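Ticket 539
Product: Adadeck (web version)
Subject: Pictures are in the post but missing from the gallery page
Opened: 9 March 2018
Status: Closed

Message from customer

Good morning. I use Adadeck for the small website of our household group in Gistdale. We write there about laundry, mending and similar things. Since the last update, when I publish a post with several pictures, the post itself looks fine, but the gallery page stays as it was before. I paste the beginning of the post. The title is "Small things in the mesh bag".
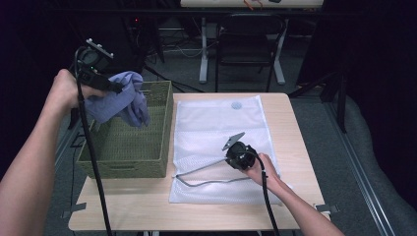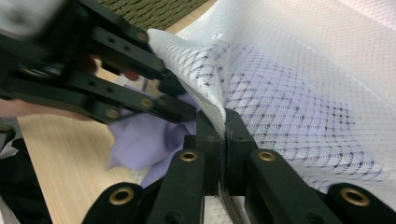
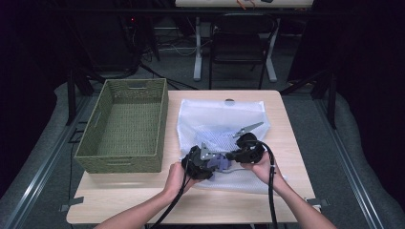

Can I make the gallery page refresh without publishing the whole post again?

Open Settings, then Gallery, and press Rebuild index. The post stays published with its old date, and readers will not get a second notice by e-mail.

Message from customer

Thank you for the quick reply. I pressed Rebuild index and waited. The bar went to the end and the message said "277 items indexed". The gallery page still shows the old content. I tried in two browsers, and in one of them I was not logged in. The result is the same in both.

I should mention that our site is hosted with Vumden and not with you. Perhaps this is important. The theme is Tazi, without any changes from my side except the colour of the header.

Reply from support

Thank you, this is useful. With outside hosting there can be a second cache between us and the reader. Please check the following and write to us what you find.

1. In Settings, Gallery, look at the line "Last written". Does it show the time of your rebuild or an older time?
2. In your hosting panel, look for a page cache. If there is one, please tell us if it is switched on.
3. Add ?fresh=2 to the end of the gallery address and load the page. Please do not change any other setting before you have tried this.

Message from customer

I did the three points in your order.

1. "Last written" shows the time of my rebuild, correct to the minute.
2. There is a page cache and it is switched on. I did not switch it on myself. I looked in my notes from June, when I moved the site, and at that time it was off. So it was changed later, maybe together with some update of the panel.
3. With ?fresh=2 the gallery page is correct. The new pictures are there and they are in the right order. Without it, I see the old page again.

From this I understand that the index is good and the old page comes from the cache. Please correct me if I am wrong.

Reply from support

You have understood it correctly. The index was written, but the host keeps a stored copy of the gallery page and gives this copy to every visitor. Posts are not affected because each new post has a new address, so no stored copy exists yet.

Please clear the page cache one time in the hosting panel. After that, add the gallery address to the list of pages which are never stored. The rest of the site can stay in the cache, it will load faster like this.

Message from customer

I cleared the cache and the gallery page is now correct also at the normal address. The list of exceptions was more difficult. The panel accepted /gallery but the second page of the gallery was still old. I then wrote /gallery* with the star at the end and cleared the cache again. Now all pages of the gallery are fresh.

One more question, if it is allowed in the same ticket. In the same panel there is a value "Lifetime" and it is set to 4000. It does not say if these are seconds or minutes. Should I change it?

Reply from support

The star is right, and we will add it to our help page, where it is missing at the moment.

For the lifetime we cannot say which unit your host uses, so it is better to ask them directly. For the gallery the value has no effect any more, because these pages are not stored. For your other pages you would only notice it if you correct an old post and the correction appears late.

Message from customer

I wrote to the host. They answered that the value is in seconds, so it is a little more than one hour. This is fine for us and I leave it as it is.

I published one more short post as a test and the gallery had it immediately. I deleted the test post afterwards and it disappeared from the gallery too. From my side the ticket can be closed. Thank you for your patience with my long messages.

Internal note

Cause: page cache at host, switched on after the site was moved. No fault in the index.
Fix: cache cleared, exception /gallery* added by customer.
To do: help page on outside hosting, add the star to the address in the part about exceptions.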